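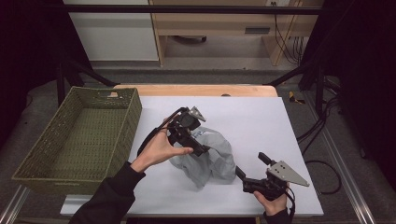 Pinden Neighbors Club: Home & Laundry Board

We use cookies to keep you signed in and remember which threads you've read. OK / Manage settings

Getting off paper towels: has anyone stuck with it?
Posted by mudroom_mel, April, 7:40 p.m.

So I finally added up what we spend on paper towels and it came out to $116 for the year, for two adults, a kid and a dog who drinks water like he's bailing out a boat. I know that's not a fortune but it annoyed me enough that I cut up a pile of old T-shirts and a set of flannel sheets and told everyone the paper ones were for bacon and dog barf only.

First few weeks were great! Then the rags started to smell. Not right out of the dryer, but the second they get damp again there's this sour gym bag thing going on. I wash them on warm with Flakow powder, regular cycle, and dry them all the way. I've also got a mess of different sizes and nobody in my house can tell which ones are for dishes and which ones have been on the floor.

How are you all handling (a) the smell and (b) the sorting? And where do you keep the dirty ones before wash day?

---

porchlight62

Been doing this since before it was a thing people talked about, my mother never bought a paper towel in her life. The smell is built-up grease and soap. You're probably using too much powder. Cut it in half, wash hot, and don't put fabric softener anywhere near them, it coats the cloth and then it won't soak anything up.

Dirty ones go in an open basket so they can dry out. Never a lidded bin! I had a lidded bin one summer and I'd rather not talk about it.

---

gravel_and_tea

Agree on hot, disagree on half the powder. We have hard water out here on the Pinden side and if I skimp on detergent everything comes out gray and stiff. I go the full scoop and add an extra rinse. If you're on town water you might be fine with less, but I wouldn't tell everybody to cut it.

---

porchlight62

Fair, I'm on town water. But Mel didn't say hard water and nine times out of ten it's too much soap.

---

mudroom_mel

I'm on a well, so I guess hard? I've never tested it. There's white crusty stuff on the faucet.

---

gravel_and_tea

That's hard water. Full scoop.

---

wren_in_the_attic

I'm going to be the grump here. I tried rags for most of a year and went back. We have a small washer (an old Nirnotar that came with the house, it sounds like a freight train) and it meant an extra load every week, hot, plus the dryer. I sat down with the electric bill and I don't think I was saving anything. My husband says I was saving trees but he wasn't the one folding.

---

porchlight62

You fold them???

---

wren_in_the_attic

I did, yes. I like a folded rag. Sue me.

---

biscuit_tin_betty

Nobody needs to fold rags, I stuff mine in a drawer and pull out whatever comes. For sorting, color is the only thing my family ever paid attention to. White for dishes, gray for counters and the stove, anything with a pattern is floors and bathroom. If a gray one gets really gross it gets demoted to floors and I snip one corner off so we know. Took my teenagers about a month and now they correct ME.

Also stop with the T-shirts, they're too slick. Old flannel is OK. Real bar towels are the best thing for kitchens and they aren't expensive. I got a pack from Partanen (the restaurant supply out past the feed store) and they've outlived two can openers.

---

mudroom_mel

How many were in the pack? I looked and the only one I saw was 384, which seems like a lot of towels.

---

biscuit_tin_betty

Ha, that's the case they sell to diners! Ask at the counter, they'll sell you a bundle. I paid $19 for mine but that was a while back.

---

gravel_and_tea

I'd still keep the T-shirts for glass and mirrors. Slick is what you want there, no lint. Just don't expect them to pick up spilled milk.

---

slow_cooker_sam

Has anybody tried vinegar in the rinse? I put maybe half a cup in and it took care of the smell in our dish rags. My sister-in-law says it'll eat the rubber seals in the washer so now I only do it once in a while and feel guilty.

---

wren_in_the_attic

The guy who fixed our Nirnotar told us no vinegar, for the same reason. I boil the bad ones in the big stockpot. Stinks up the kitchen but it works, and then I wash them like normal.

---

porchlight62

Boiling is how my mother did it too. See, you're one of us after all.

---

wren_in_the_attic

I'm really not, I have a roll on the counter as we speak.

---

mudroom_mel

OK, reporting back. I did hot with a full scoop and an extra rinse, and boiled the worst of them. Much better! A couple of the old flannel ones still stink so they're going out to the garage. I stole Betty's color system but my kid says the pattern ones are too pretty for the toilet, so that's still being argued over. Dirty ones are in a wire basket on the dryer with the lid off, and I'm going to ask about bar towels next time I'm out by Partanen.

Get new threads in your inbox. Sign up for the Home & Laundry digest. You can unsubscribe at any time.

Reader comments

lintroller: I like that green woven basket at the top, lots of little holes for air. Mine is solid plastic and I think that's half my problem.

two_cats_one_mop: We're a family of six and I gave up at about 100 rags. They're everywhere. I found one in the glove compartment.

gravel_and_tea: Still full scoop.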